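Didovine: untangling and coiling of mixed cable and tubing

README, version 2
Maintained by Madhu Dubey

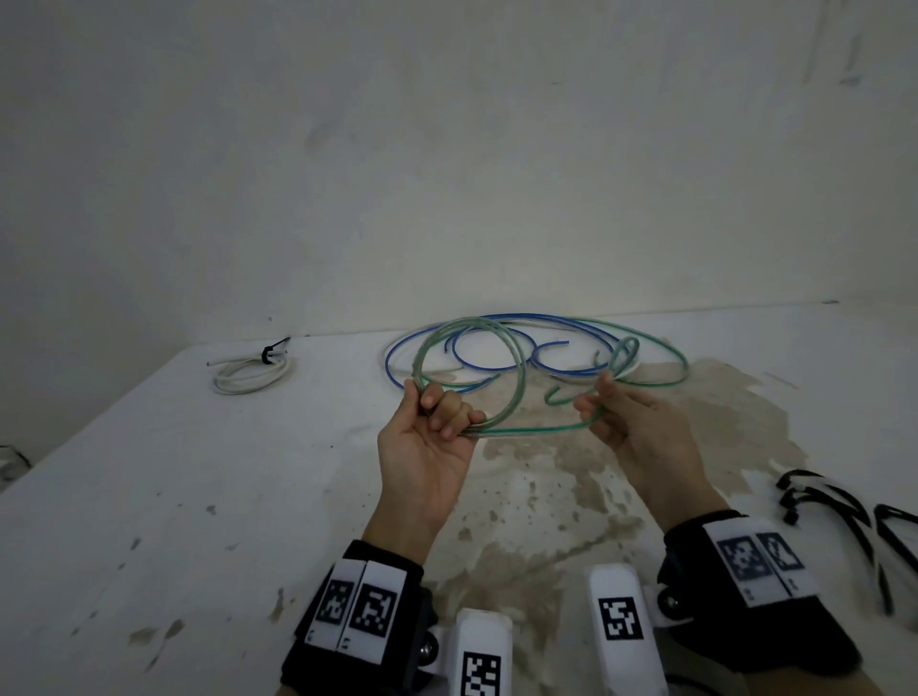 Didovine covers one household and workshop job: taking a loose heap of cable and flexible tubing, separating it into individual lengths, coiling each length and tying it. The set holds 703 clips, recorded at 42 different tables. It was split off from the larger Faulkner collection in March, when it became clear that the tidying of long flexible items needed its own labels and its own notes.

Contents

clips/ - one file per clip, numbered in order of recording
labels/ - one text file per clip, same number
items.txt - list of item types with short codes
tables.txt - surface colour and condition, wall colour, light
splits.txt - train and test lists
CHANGES - what differs from version 1

Items

The item list is kept short on purpose. Codes describe what an item looks like on the table. They say nothing about what it is rated for or what it was bought to do.

TUB - flexible tubing, clear or translucent, any colour
CBL - round cable with a plain outer jacket, any colour
STR - flat strap or strip
TIE - cable tie, open or closed
FIT - plug, tip, end fitting or connector

Colour is a separate field with one word per item. Translucent green tubing is entered as TUB green, and the translucency goes in the notes field. Where a black item could be either a cable or a strap, use CBL/STR and leave it at that. Do not settle the matter by looking at other clips from the same table.

Starting states

Each clip is given one of four starting states.

loose - items lie apart and can be lifted singly
crossed - items overlap but no strand passes through a closed loop of another
tangled - at least one strand passes through a loop of another
held - one or more items are already in the hands when the clip begins

States can be combined, so held + crossed is valid. Where the labeller cannot tell crossed from tangled, the entry is "crossed?" with the question mark kept. There are 189 such entries in this version and we do not plan to resolve them. A coil that is already tied when the clip begins is listed under finished items and takes no starting state.

Steps

The labels use these step names:

find end - a free end is located and taken between finger and thumb
draw - the strand is pulled clear of the heap
gather - loops are collected in one hand
lay - the coil is set down
tie - a cable tie or a turn of the item's own end is put round the coil
trim - the tail of the tie is cut

Trim is rare. Most ties were left with the tail long, and a long tail should not be marked as an error. Gather may start before draw has finished, particularly with tubing, which springs open if it is let go. The two steps then overlap in time and both are kept.

Left and right always mean the person's own left and right hands.

Surfaces

Tables were used as found. Several white tops are heavily marked, and the marks can be mistaken for thin strands at low resolution - white cable on a white top is the worst case. The field "surface_marks" takes none, light or heavy. It was filled in by eye and should be treated as a rough guide.

Known problems

Some 2 per cent of clips have a gap in the step labels, usually between draw and gather.

Items that run off the side of the view are labelled only for the visible part. Length is not estimated.

Short cut ends of cable were given the code FIT in version 1. They now count as part of the cable.

Clips from the Zevton workshop use "hose" for tubing in the notes field. The item code is correct and the notes have been left as written.

Splits

The split is by table. All clips from one table are in train or all are in test. Please keep to this if you make your own lists, as the same cables turn up many times at one table and the results will look better than they are.

Related sets

Dondis covers folding and stacking of cloth and uses the same label layout. The item codes do not clash, so the two can be loaded together. Faulkner still contains the version 1 labels for these clips, which should not be used.

Corrections go to Madhu Dubey, with the clip number and the line of the label file.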